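4. Evaluation of the Wrist Kit

4.1 Kit under review

The Hostier wrist kit is sold by Plonel as an add-on for light robot arms. It has a parallel gripper with two black plate fingers, a small color camera fixed behind them, a mounting flange, one cable for power and data, and a license for the recording software. We bought the kit at list price, $3705 with the license included. Plonel did not see our results before submission.

We chose the kit for two reasons. It fits the arm we already used in our earlier work on the Salameh task set, and it lets the camera and fingers be calibrated as one unit. The competing kits we looked at ship the camera as a separate part with its own bracket, and the user has to measure the offset by hand.

4.2 Setup

The arm was mounted at a wooden table in our shared lab space. We left the lab as it was, with desks, monitors and stands behind the table, so the background in the recordings is close to what a buyer would get in a working room. Objects were toy fruit and vegetables from the Salameh set. They are light, smooth and strongly colored, and several of them differ from each other mainly in shape.

Two operators, Toon Prins and Dima Twal, ran all trials. Each trial started from a fixed home pose. The operator named a target, the software planned an approach, and the gripper closed on the target and lifted it. A trial was scored as a success if the object stayed in the fingers for 3 seconds after the lift. We ran 42 trials with the target standing alone and the same number with the target touching another object. Software settings were left at the values supplied with the kit, except for approach speed, which we lowered by one step after a test day in September.

4.3 View from the wrist camera

The position of the camera decides how much of the target can be seen late in the approach. On the Hostier kit both fingers stay in view the whole time. They take up the lower corners of the image and leave a gap in the middle, where the target should appear if the approach is well aimed.
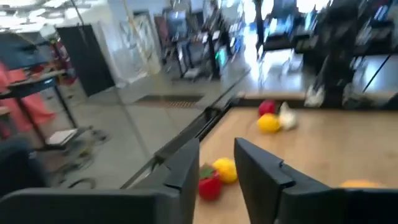 Figure 4. Wrist camera view with a toy bell pepper and a toy lemon in the gap between the gripper fingers. A second group of produce is farther back on the table.

In Figure 4 the pepper and the lemon touch, and both lie in the gap. This is the arrangement we found hardest to label. The objects near the fingers are the clearest part of the image, while much of the upper part is blurred by motion. For grasping, the blur matters little, as the planner crops the image to the region near the fingertips. For users who want to locate the next target in the same pass, it is a real limit, and we would advise a stop before any search of the far side of the table.

The fingers also hide things. An orange toy fruit at the lower right of Figure 4 is mostly out of sight, with only its top edge showing above the finger. The kit has no second camera, so an object in that position has to be remembered from an earlier image or found again by moving the wrist. The Tollport kit, which we tested in a previous study, places its camera higher and loses less of the table, but its fingertips are small in the image and its calibration drifted more between sessions.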